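Equipment planning FAQ: hand-held gripper kits
Kastley Automation, purchasing desk

What does one station need?
One pair of grippers with marker cubes, a desk, a monitor and clear floor to stand on.
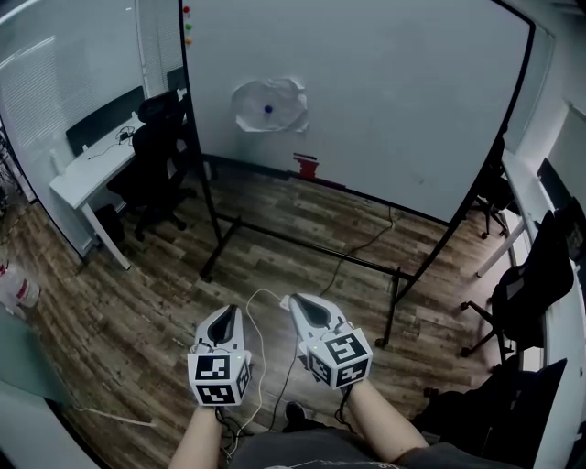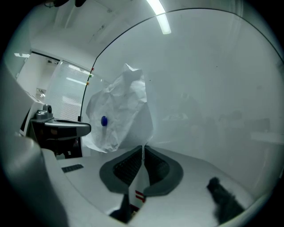
What does a kit cost?
$3712 per pair, cables included. Mounting hardware is quoted separately by Jovita Ledesma.

How long is delivery?
16 business days to Putby. Orders placed in August take 24.

Should we budget for spares?
Yes. Fingertip pads are a consumable. Order one spare set per pair.

Is there a volume price?
Only at 100 pairs or more. Smaller sites can combine orders through the Trujillo office.

Who signs off?
Heriberto Hinojosa, for any amount.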